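Skokdale Robotics Club: Workshop and Kitchen Tips

Page 4: Sink practice with hand-held grippers

The Skokdale club runs its household module in the teaching kitchen at Irnska Hall, Thursday evenings. Teams practice picking utensils out of a steel basin with hand-held grippers before they write any motion code for the arm. The notes below are for team leads setting up a station.

Preparing the basin

Wipe the basin with a dry cloth first. Water spots on brushed steel show up in recordings as small bright marks, and the tracking software treats them as features. Plug the drain. A teaspoon handle will fit through most strainers.

Turn off the light directly over the sink if the room has a second circuit. Curved steel throws glare wherever the wall bends, and moving the lamp only moves the glare. A sheet of baking parchment taped over the fixture's diffuser is acceptable with LED lamps only.

Knives used for practice must be blunted on a stone and checked by the lead. Lay them flat, low in the basin, with the handle toward the operator. Peelers count as knives.

Choosing the grip point

Grip long utensils on the handle. Wide heads swing if the tool is lifted fast, and a spatula held near the end of its handle will rotate between narrow pads. Raise it slowly for the first hand's width, then at normal speed.

Thin rods and cable ties need full closure. If the jaws do not meet when empty, adjust the linkage before the session. Serrated jaws hold thin items better than smooth pads but mark soft plastic, so keep them off the good spoons. 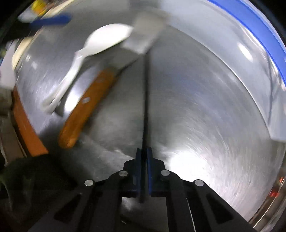
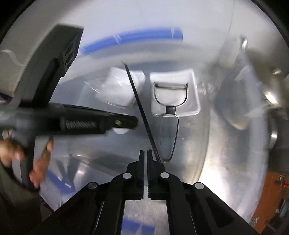
Sink station: spatula in the blue pads (first), thin black rod in the serrated jaws (second).

Care of the grippers

Check the screws and rivets at the linkage before each session. A loose joint shows as side play at the tips. Use medium threadlocker on screws; replace worn rivets and do not hammer them tighter.

Clean finger pads with dish soap and warm water. Solvents harden the rubber. Serrated jaws collect lint and dried food between the teeth; an old toothbrush clears them. Dry everything before it goes into the Pivitz case, with the lid left open overnight.

Tape any cable to the frame with a little slack at the moving joints. Cables must not hang into the basin when there is water in it.

Logging

Each team records 100 picks per utensil type. Enter the result in the Aoun sheet as held, slipped or missed. A pick counts as held when the utensil clears the rim and stays up until the lead calls it. Do not delete slipped picks. The August set contains 314 entries for spoons and 914 in total, and the slipped ones were the most useful when the teams set closing force.

Putting the kitchen back

Wash all utensils, including those that were not picked. Blunted knives go in the club box, never in the kitchen drawer. Rinse the basin, wipe with the grain of the steel, and remove the drain plug. Hang the cloths on the rail by the back door.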